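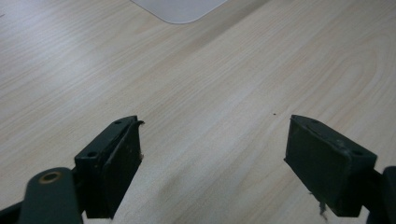 3. The Table, and What We Learned From Wiping It

Home | Projects | Reports | Contact
Print this page | E-mail this page
Search this site Go

When Žydrūnas Eglītis and I picked "Clearing the Table" as our project, most of our class thought we were taking the easy road, and I will admit we thought so a little too! Everybody clears a table. We wanted to find out how people in our dorm, Markport, go about it, and whether a bit of planning would leave the shared kitchen nicer for the next person who comes in hungry.

Our table has a pale beige top with long streaks of grain, and toward one side the lines open out into wide nested curves, like the ones you see in sliced timber. I mention this because the pattern mattered a good deal more than we expected. Crumbs of light bread very nearly vanish into it (we missed plenty on our first evenings), and where soft light falls across the top, the brighter patch hides them even better. Žydrūnas started bending down to look along the surface from the side, and after that we both did it every time.

We kept a notebook through April and wrote down 158 clearings in all. For each one we noted what was moved first, where it went, and whether the person wiped before or after everything was off. Most people in our notes pushed things to one end, wiped the open part, and then forgot the end they had pushed things to. I did it myself on 7 of my own turns, and I was the one holding the notebook.

The flat white things were the worst for this. A plate or a lid lies so close to the wood that you wipe right up to its rounded edge and feel finished. In the second half of the month we asked everyone to lift the flat things first and the tall things last, and the line of crumbs along that end of the table mostly went away.

3.1 What we would change

We would ask more people, and we would write down what had been eaten, as toast and soup leave very different tables behind them.

Report by Zixuan Dong

Print this page | E-mail this page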